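Berkville Community Playroom - Toy and Table Safety Check
Month: June
Checked by: Paloma Baptiste
Copy to: Dinesh Kurup, Reginald Montoya
Sheet 3, table toys and loose items

1. Floor clear around the door
Result: PASS WITH COMMENT
Crumbs. Swept on Sunday, and the crumbs came back with reinforcements.

2. Outlet covers in place
Result: PASS
One replaced. The old one had been chewed, and I did not pursue the matter.

3. Tabletop clear enough to wipe down
Result: FAIL
Dinesh wrote "table tidy" on the last sheet. I would like to know which table. The rule is that you should be able to get a cloth from one end to the other without moving anything. Today you would need a shovel.

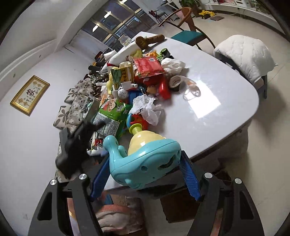 Item 3. Main table at time of check.

4. Food kept apart from toys
Result: FAIL
Snack packets are in with the toys. Food goes on the high shelf, unopened, with the label facing out so we can read the allergens. If the label is in a language the person on duty can't read, ask the family before anyone eats it. Guessing from the cartoon on the front is not a procedure.

5. Plastic bags out of reach
Result: FAIL
White plastic bags on the table, right in the pile. This is the one I mind. Everything else on this sheet is a mess - this one is a hazard. Bags get knotted and go in the locked closet the same day.

6. Baby toys sound, no cracks or loose rings
Result: NOT FINISHED
The light-blue one with the curved handle needs a proper pull test on the yellow top and the teal ring. Mark it HOLD until Xiomara has done it.

7. Soft toys washed
Result: NOT KNOWN
The brown plush has no wash tag from us. Wash at 60 and stop debating it.

8. Tape and craft supplies put away
Result: FAIL
Roll of tape on the toy table. It has a drawer. The drawer has a label. I made the label.

9. Small parts boxed separately
Result: STARTED
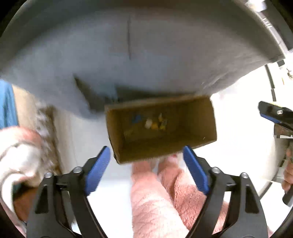
Anything that fits through the choke tube goes in the small parts box, and the box goes up high with a lid on. An open carton is fine for sorting and no good at all for storage. Xiomara has asked for a Hollmann bin with a latch, form 662, still unsigned. Reginald, that's you.

10. Sign-out sheet current
Result: PASS
Legible, even.

Recheck items 3, 4, 5 and 8 before the next session. Items 6 and 7 when Xiomara is back.

P.B.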